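The Year We Nearly Won the Drinix Cup

I was the backup goalkeeper for Komley for six seasons, and if you want to know what a backup goalkeeper does, he holds the bag of balls and he gets cold. I was very good at both. I had a nice thick coat and a spot on the bench out of the wind, and by the time we reached the final that May I had played in three games, all of them already lost before I came on.

The final was at Matos Park, against Falteck, who had beaten us so often that my uncle called it a tradition. They brought a drum. We brought 300 people, a lot for us, and half of them had come on buses that smelled like onions (I know, I was on one - the team van wouldn't start).

Well, it was a wild game. We went up, they came back, we went up again, and at the end of ninety minutes it was 3-3 and our coach had chewed through the string on his whistle. Extra time was mostly people falling over. Then in the 118th minute our keeper came out for a cross, landed wrong, and stayed down holding his wrist. I remember looking along the bench to see who was going in for him. Everybody was looking at me.

I couldn't get my coat off! The zipper had stuck, and two of the substitutes had to pull it over my head like I was four years old. I ran on with one glove and somebody threw me the other. Their first corner hit me in the chest and I fell on it, and our end made a noise I can still hear if the house is quiet.

So it went to penalties, and I saved the first one. I did! I went left and it went left. I didn't save any of the others, and our captain put his over the bar and into the parking lot, and that was the Drinix Cup gone back to Falteck with the drum going the whole way.

My niece plays in goal now, and she always wants the story of that first penalty, so when she comes over we go through it again from the top. She does the whole game with the little colorful blocks from the dark tray, and she likes the cream cloth with the gray leaves and the orange flowers, so one orange flower is the penalty spot and a leaf is me. She moves the leaf's block left before I've even gotten to the run-up. Last time she had our captain score his, too, and I let it stand, and Komley took the cup home on the onion bus.
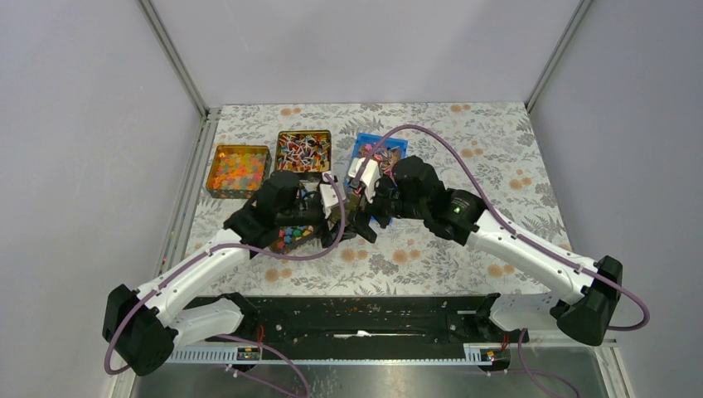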